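Comunidade Demside - Casa e Têxteis - Lavandaria e arrumação

Bainha de t-shirt de algodão que enrola e não fica alinhada ao dobrar

Tópico aberto em novembro - 3 respostas - 754 visualizações

barroso_textil escreveu:

Boa tarde. Tenho um problema recorrente com t-shirts de malha, 100% algodão, e queria perceber se é defeito da peça, da lavagem ou da forma como dobro.

Depois de secas, as bainhas inferiores ficam onduladas. Quando dobro a peça ao meio no sentido do comprimento, a bainha da frente e a de trás não coincidem: uma fica direita e a outra forma uma espécie de aba arredondada. Se aliso com a mão, desloca-se a prega do meio e tenho de recomeçar.

Condições: lavagem a 40 graus, centrifugação no máximo, secagem em estendal com as molas presas na bainha. Dobro em cima da mesa da sala, que é de madeira com acabamento brilhante. Na cama não tenho superfície firme e o resultado é pior.
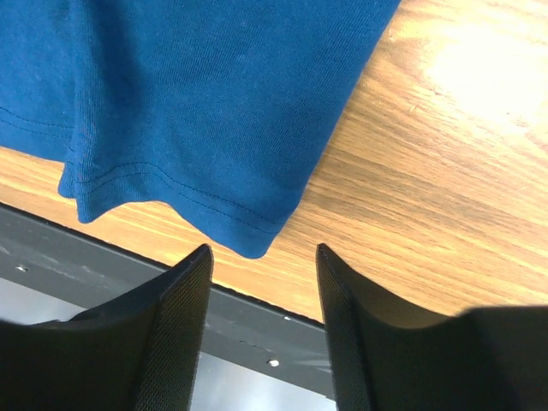 Bainha com pesponto duplo, peça azul dobrada sobre a mesa.

A costura não está rebentada em nenhum ponto que eu consiga ver. O problema aparece em peças de marcas diferentes, incluindo duas da Isari com poucas lavagens. Não queria passar tudo a ferro só para arrumar numa gaveta. Há forma de corrigir isto na secagem ou na dobragem?

malha_e_linha respondeu:

São duas causas separadas e convém tratá-las assim.

A primeira é a malha. O jersey simples tem tendência natural para enrolar nas orlas, por causa da diferença de tensão entre o direito e o avesso. A bainha com pesponto duplo contraria esse efeito, mas a linha e o tecido não encolhem na mesma proporção. Com algumas lavagens a 40 graus e centrifugação forte, a bainha fica ligeiramente mais curta ou mais comprida do que o pano adjacente, e ondula. Numa fotografia não se mede isso; estenda a peça sem puxar e compare a largura na bainha com a largura três dedos acima.

A segunda são as molas. Presas na bainha, com a peça molhada e pesada, deformam a malha em dois pontos e o resto acompanha. É compatível com as abas arredondadas que descreve.

Procedimento que uso:

Lavar a 30 graus, do avesso, com centrifugação média.
Sacudir a peça uma vez, segurando pelos ombros.
Ainda húmida, esticar a bainha com as duas mãos, no sentido da costura, sem forçar.
Pendurar dobrada sobre o fio, à altura das axilas, sem molas. Se houver vento, molas nas axilas, nunca na bainha.
Recolher assim que estiver seca e dobrar logo.

Na dobragem, coloque a peça com a frente para baixo e alinhe primeiro as costuras laterais. A bainha vem no fim. Se começar por ela, qualquer desvio passa para o corpo da peça. Depois dobre as laterais para dentro, as mangas para trás, e suba a bainha até dois dedos abaixo do decote, de modo que fique presa no interior da dobra. Uma bainha ondulada no interior não afeta a pilha.

Quanto à mesa: num acabamento brilhante o algodão desliza com facilidade. Uma toalha de banho estendida por baixo resolve. Evite pousar peças húmidas diretamente na madeira - o verniz pode manchar.

isa_da_lavandaria respondeu:

eu passo só a bainha, ferro com vapor, e mais nada. meio minuto por peça. o resto da t-shirt vai para a gaveta como saiu do estendal

noturno_2000 respondeu:

Concordo com a parte das molas. Acrescento que há t-shirts de tecido tubular, sem costuras laterais, e nessas o método de alinhar pelas costuras não se aplica. Uso as axilas e o centro do decote como referência.

Comprei uma placa de dobrar da Wosar e ajuda na largura, mas não corrige a bainha. Se a peça torceu na lavagem, a placa dobra-a torcida.

barroso_textil escreveu:

Obrigado. Medi duas peças: numa a bainha está mais larga do que o corpo, na outra não há diferença. Deixei de usar molas na bainha e pus a toalha na mesa. Na segunda peça já dobra direito. A primeira vai a ferro.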